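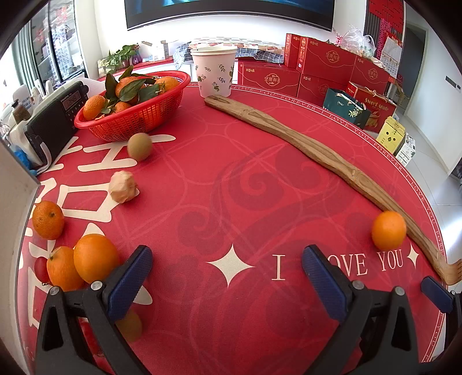

3.2 桌面布置与果品摆放

在受访家庭中，客厅或餐厅的圆桌是摆放待客果品最常见的位置。桌布以红色为主，多带印花，字样既有传统吉语，也有近年流行的英文短句。图3所示的桌布即属后一类，布面印有浅米色的“I LOVE YOU”和四角星，沿边一圈窄框内反复印着“I LOVE YOU FOREVER”。这类桌布多为办喜事时购置，事后继续留用。在调查涉及的426户中，有68户使用带英文字样的红色桌布。

果品的盛放方式较为一致。多数家庭用镂空的塑料篮，取其轻便、易冲洗。柑橘类常连叶入篮，叶片夹在果实之间，受访者普遍认为带叶的果子“看着新鲜”。Holst（霍尔斯特）在Sultley所做的入户访谈也记录了相同的说法，并指出叶片干枯后主人通常会先摘叶，果实仍留在篮中。

篮外散放的果品以往较少受到注意。本研究将其单独编码，分为“溢出”与“待食”两种情形：前者指篮中已满、余果置于桌面，后者指从篮中取出或另行放置、准备食用的果品。两者仅凭照片往往难以区分，须结合访谈判断。猕猴桃等需要后熟的水果与柑橘同桌而不同篮的情况较多，有受访者解释说，放在外面便于随手捏一捏软硬。

编码由两人独立完成，不一致处经讨论确定。形状不规则、无法辨认的物品一律记为“其他”，不计入果品种类。

图3 圆桌上的果篮与散放果品。桌布为红色印花，篮内为橙子和绿叶，篮前有一枚猕猴桃。

从时段看，傍晚入户时桌面散放的果品多于上午，四月的记录中这一差别最为明显。Thygesen（蒂厄森）认为这与晚饭后吃水果的习惯有关，我们的访谈材料支持这一看法，但上午入户的样本只有80户，季节之间能否直接比较仍需补充记录。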